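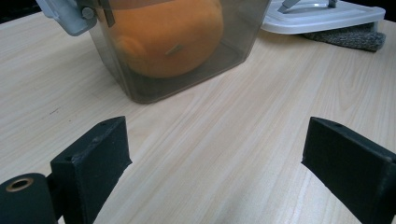
*Tub, lid, grey knit.*

I've finally replaced our old doorbell camera with the Odard, $178 on special, and I'm pretty chuffed! Ruwan Ranasinghe up the road put me onto it. Setup took two goes (wrong wifi band, my fault).
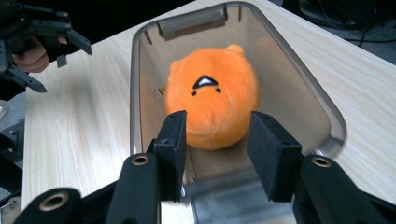 The motion sensor was far too jumpy at first, going off for every moth and passing ute. I dropped the sensitivity to 66 and it settled right down. Colour is decent by day, so something as bright as that orange plush in the bin would show up a mile off, but at night everything goes murky.
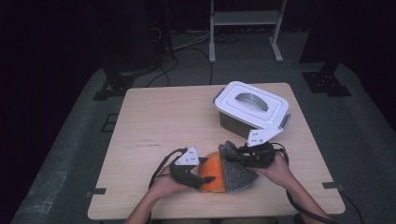 Spare batteries and the mounting screws still need a home. A tub with a snap-on lid and a carry handle like the white one would suit me, and it could live on the shelf by the meter box.

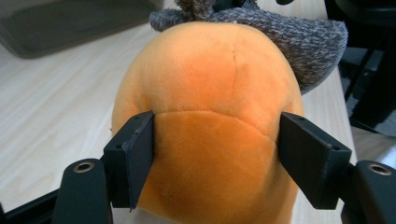

The chime is still too quiet out the back, so I'm trying a Reler extender next. Will report back in January if I forget before then.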